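Open day at the Dunetwood paper mill

I have wanted to get inside the Dunetwood mill ever since we moved out this way, and this year I finally got my name down before the tours filled up. It's a small place that makes cotton paper for printmakers and bookbinders, tucked behind a row of poplars with a creek along one side, and from the road you'd take it for a dairy. We got there at 11 and the parking field was already a mess of station wagons and wet grass!

Our guide was Ruan Engelbrecht, who has run the vat room for years and talks very fast (I missed maybe a third of it, so forgive any mistakes). He started us off in the rag room, which smells like a clean attic. Bales of cotton offcuts come in from shirt factories, and they get sorted by hand because a single scrap of polyester will ruin a batch. Then it all goes into the beater, a big oval tub with a heavy roll in it, and that thing is LOUD. We stood there nodding at Ruan for ten minutes without hearing a word.

The vat room was my favorite part. You dip the mold, lift it level, give it a little shake side to side and then front to back, and there's a sheet. Ruan made it look like rinsing a plate. They let 2 people from each group try it, and I shoved my hand up like a third grader. Mine had a thick ridge down one side and a hole near the corner, and I'm going to frame it anyway.

After that came the pressing and the drying loft, up a steep flight of stairs - wear real shoes if you go. The sheets hang over ropes up there and the shutters get opened and closed all day depending on the weather. August is their worst month, Ruan told us, when the paper dries too quickly and curls up at the edges. 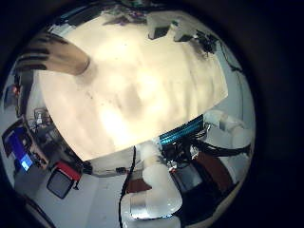
Lunch was in the yard. There was a soup stand and a woman selling cheese buns that were gone by the time I got to the front of the line, so I had soup. The shop was packed too, with roughly 137 people squeezing past each other to feel the paper, and I can't blame them. I tried the Cula, which is their soft one for etching, and a heavier sheet called Wirkomora that has a tooth to it like a cat's tongue. I bought a pack of the Cula and a little notebook bound by the Saengthong bindery, who had the table next to the register.

Tickets are cheap and kids get in free, though the beater might scare the small ones. The last tour leaves at 2 and you do need to book that one. I've already used four pages of the notebook on grocery lists, so I guess I'm going back for another.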